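Le registre de Lunde

Le bureau des successions de Lunde ouvrait ses dossiers à neuf heures. Mirsad Gashi, greffier adjoint, y reçut le 12 janvier 2019 la cote 3627, transmise par l'office de Nultska sans bordereau.
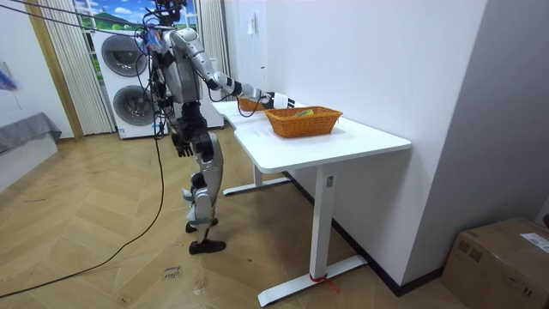
Bureau blanc et parquet à chevrons.

Le défunt, négociant à Jitulow, léguait un verger et plus de 387 lettres. Le testament prescrivait que celles-ci fussent lues à voix haute, dans l'ordre, devant un fonctionnaire assermenté. Gashi demanda une dispense – elle lui fut refusée. 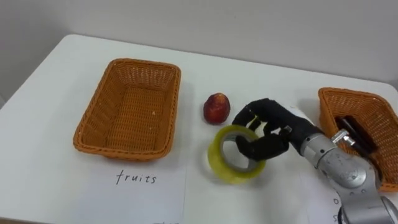 De la lecture

Il lut donc jusqu'en mai. Les lettres traitaient de gelées tardives, de greffes et du prix des poires. 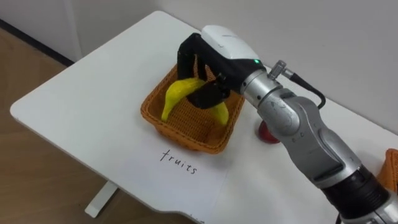
Une banane dans la corbeille orange.

À la dernière séance parut Mme Wing-sze Shek, destinataire de l'ensemble. Elle écouta debout, son manteau sur le bras. La lettre finale ne comportait que trois lignes, où le négociant sollicitait une réponse.

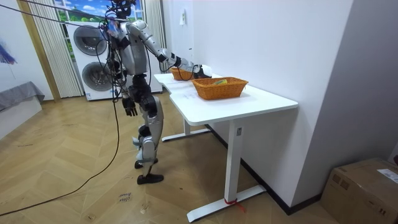
Mme Shek requit alors une feuille et un encrier. Le greffier lui rappela que le service n'acheminait pas le courrier adressé aux défunts – puis il enregistra le pli sous la cote 2433, restée vacante.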